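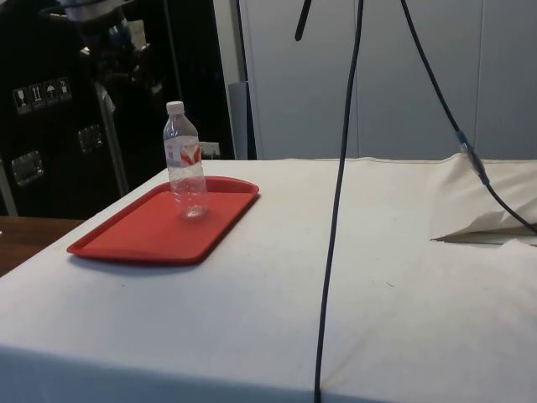
Nathalie Aerts
I would ask that the second arm be deferred until April. The Trasow quotation covers the arm alone, and the Grillitia quotation includes the mounting post and one year of support. The two totals should not be set side by side as they stand.

H_Quezada
Noted. The difference is 463 euros once support is removed. My preference remains Trasow, on delivery time.

Muchen Gu
Delivery is given as 11 weeks from receipt of order, and that excludes the gripper. I do not regard this as an advantage.

Hayley Marsden
Members are reminded that consumables fall under a separate heading. Trays, bottles, table coverings and spare cables should not be charged to the equipment line, which stands at 2,144 euros for the remainder of the year.

H_Quezada
Spare cables were charged to equipment last year without objection.

Hayley Marsden
They were, and the entry was subsequently corrected.

gcostello
Could the Lý gripper be hired for the trial period? Tutov offers hire by the month, with a deposit of some 20 per cent. I can request written terms.

Nathalie Aerts
I would support that, provided the deposit is refundable.

Muchen Gu
I would not. Hire charges cannot be recovered if we later purchase.

gcostello
Terms requested. I shall post them under this heading on receipt.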